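The Slow Lever

The job was in a room over a tyre shop in Skevine, and I got it in June, after the bus company let me go. I had driven a bus for many years. The woman who interviewed me asked what a driver does when an old person is walking in front of him in a narrow street. I said that he waits. She wrote something on her paper and asked when I could begin.

My desk had two screens and a lever. The left screen showed the street and the right screen showed numbers I did not need to understand. The lever was black, with a soft top like the gear stick in a small car. When I pushed it forward, Aser went forward, and when I let it come back to the middle, Aser stopped.

Aser was a carrying machine with wheels, made to bring bread and medicine to doors. The real one stood in the corner of our room under a cloth. The one I drove was only in the computer, in a street the computer made, and I could not see it at all, as I was looking out of its eyes. The street was called Triltent. A firm named Hinrichs had built it for us, every building and every lamp, and they had put in people who walked.

"You do it properly," the woman told me on the first morning, "and we record what you see and what your hand does. Then Aser learns from that."

"And if I do it wrong?"

"Then press the red key and we throw the run away."

So I sat down and drove. A run lasted 5 minutes. The first ones were terrible. I pushed too hard, let go too quickly, and the view jumped like a bus with a student at the wheel. I pressed the red key so often that the letter on it began to disappear.

After a week my hand became quiet. I learned to hold the lever with two fingers and to look far ahead. I also began to know the people. The ones I met most were a policeman in a light jacket and a woman in a green shirt, who walked together, always close, never speaking. In the beginning I thought that he had arrested her. Then I decided they were cousins. It is a long day when you are behind the same backs, and you must decide something.

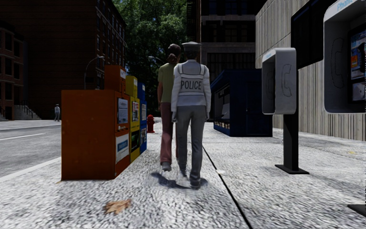 My task with these two was following. There are many ways to follow a person on a pavement and most of them are rude. If you are too near, they feel it in their neck. If you stay behind for a long time at the same distance, it is worse, then you are a thief. The best way I know is to be a little lazy. You let them go ahead, you come a little closer, you let them go again. I never thought about this in my life until I had to do it with a lever.

The woman from the interview sat behind me sometimes and asked questions. Why did you slow down there? Why did you not pass on the left? I answered as well as I could. Often I had to say that I did not know, that my hand had done it. She liked that answer more than the others. She said that if I could explain it all, they would have asked me to write it on paper and saved the money for the lever.

The Grate

Some runs had no walkers near me, and those were for the ground. Triltent was good for this. It had curbs, lamp posts with thick feet, and in one place a large metal grate in the pavement. Aser's front wheels are small. The engineers had told me that the real machine could cross a grate if it went straight, but that it shook, and that bread does not mind but eggs do.

I chose to go round it. On the left there was enough room before the curb, so I moved out early, long before the grate, the way you take a bus out early when you see a parked lorry. Then I came back slowly. I did it in the morning and again after lunch, with the sun always in the same place and the same big shadow lying over the right side.

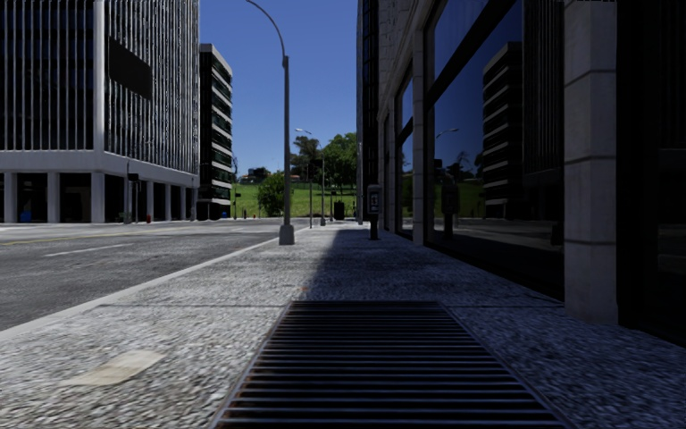 The grate, and the payphone standing in the shade of the building.

There was a payphone past the grate. I should say something about payphones. When I came to this country I was young and I had no telephone, and every evening at seven I went to a payphone outside a railway station and called my mother. I had a card with units on it. She would ask if I was eating, and I would say yes, and then we would both listen to the units going away. The last time I called her from that station she could not hear me well, and I shouted, and people turned round.

I did not tell this to anyone in the room. I only mention it now for what came later.

After 46 good runs they took my recordings and gave them to the computer for the night. In the morning the woman said, "Today you do not drive. Today you watch." I put my hands on my knees. It was strange to see the street move and not feel the lever. My two fingers were moving in the air, I noticed, and I put the hand in my pocket.

Aser did it well. It came up to the grate and went out early to the left, like a bus. It came back slowly. I felt proud in a foolish way, as when my son first parked my car. Then it went on into the shade, and when it came beside the payphone it stopped.

It was a short stop, the time it takes to breathe in. Then it went on.

"What was that?" said the woman.

They ran it again, and it stopped again. They ran it 16 times. One of the engineers thought it was the edge of the shadow. Another thought of the dark window behind, with the other side of the street in it like a mirror, and he was very sure, and drew it on the board. They put the sun in a different place. Aser stopped. They made the window plain. Aser stopped.

I looked at the board and said nothing. Then in the lunch hour, when they had gone down for soup, I opened my own recordings and looked at the line that shows the hand. Each time, beside the payphone, the line went down to the middle and came up again. In the first run I had done it, and in the last. I had no memory of doing it even one time.

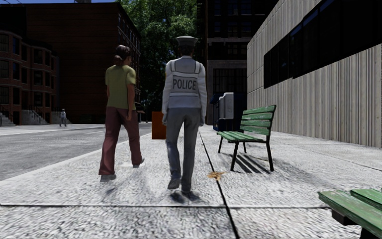
What I Told Them

I thought of saying nothing at all. They would find it without me, they were clever people. But on the bus we had a rule that you write down each scratch yourself before the next driver finds it, and I am too old to learn another rule.

"It is mine," I said, when they came back. "I stop there. Aser has it from me."

The engineer who had drawn the window looked at his drawing. The woman pulled a chair close to mine and asked me why I stopped, in the same voice she always used, and I was ready to say that my hand did it. It would have been half true. Instead I told her about the station and the card with units. I told it badly and with too many details, the colour of the card, the price of a unit. She did not write anything on her paper.

After a moment she said, "We can cut it out. We take those seconds from the recordings and it will pass the phone like everything else."

"Yes," I said. "That is correct, you should do it."

"Or you can drive them again."

I asked for one day. I am not sure what I wanted with it.

The next morning I came before seven, when the tyre shop was still closed, and switched on both screens. I started far from the phones, on the part with the big black kiosk by the curb. A man in a white cap was crossing there. I waited for him, properly, with no red key. There were other people further away, very small, and I thought that Hinrichs had given each of them a walk and a shirt, and had not given one of them someone to call. 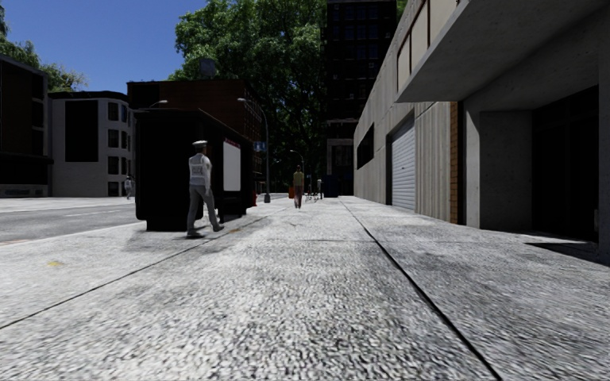
By the kiosk, early, before the others came in.

I drove along by the pale wall with the roller door. I went behind the policeman and the woman in the green shirt and was lazy with them in the correct way. I passed the benches. I went round the grate. Then came the shade, and I held the lever with my two fingers and watched them, the fingers, not the street. I had never looked at them before while I worked.

They began to come back. I felt it very clearly, the small softness in the hand. I said aloud, in my own language, that I was eating well. And I pushed forward and went past.

I drove it again until the others came, and then I drove it with them in the room. By the afternoon the line on the right screen was flat at that place. They gave it to the computer for the night, and in the morning Aser went by the payphone without stopping, and the engineer cleaned his board.

In the same week they took the cloth off the real machine and carried it down the stairs, four people, with much shouting at the corner. I walked behind it on our own street with a box that had one big button, in case of trouble. It went out early for a hole in the pavement. A woman came out of the chemist with a pushchair and it waited for her, and she said thank you to it, and then she looked at me and was a little ashamed.

"It is no problem," I said.

We turned at the bakery and went back the same way. There is no payphone on that street, they took it away years ago and left the square of newer stones where it stood. Aser rolled over the stones. I slowed down there to look for my keys, and then I had to walk quickly to come up with it again, as it was already at the crossing, waiting for a van.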